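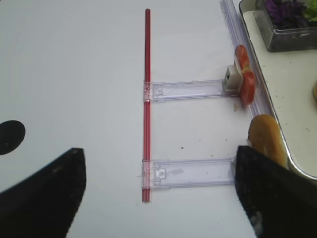 Fig. 4. Station 3, wrist view. Red rod, two clear arms, tomato slice at the upper one.

4.2 Start of shift – sandwich station

Read this if you used to build by hand at Bramham. Your job on the line is now loading, checking and clearing. The Rolton arm does the picking.

1. Log in at the Undis panel. Your own badge, not the last person's.
2. Look at the wrist view. Both black fingers should show at the bottom, spread wide. If not, press OPEN and wait for the tone.
3. Check the red rod runs straight up the middle with both clear arms out to the right. Crooked – stop, call the line lead. Do not nudge it with the power on.
4. Check the tomato slice is on edge by the small block at the end of the upper arm. Fallen over? Guard open, stand it back up, guard closed.
5. Greens stay in thier container on the tray. Don't tip them out to save time.

CAUTION: Opening the guard stops the arm. It does not cut power to the wrist. Keep hands out from between the fingers.

6. Compare your screen with Fig. 5. Crumbs on the table are OK to run. Bread should be upright by the tray rim, and the right finger will hide the bottom of it. Normal. 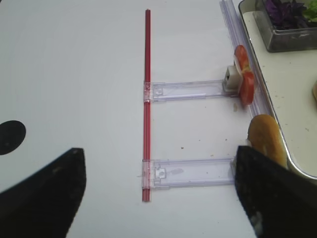

4.3 Who does what now

Loader – fills trays, wipes the table every 300 cycles. Panel shows the count.
Checker – watches the view, clears faults. Swap with the loader at each break, it is hard on the eyes.
Line lead – resets, speed changes, anything past fault code 67.

Note: the old hand-build targets are gone. The 2,000 on the wall board is for the whole line, it is not a personal number. Nobody gets written up for hitting STOP.

Note: knife and slicer work is still by hand, same traning card as before.

Questions on rotas or retraining go to Victor Mwaipopo. Arm faults go to the Ikeda desk, number is on the side of the panel.

Rev. 9 August 2021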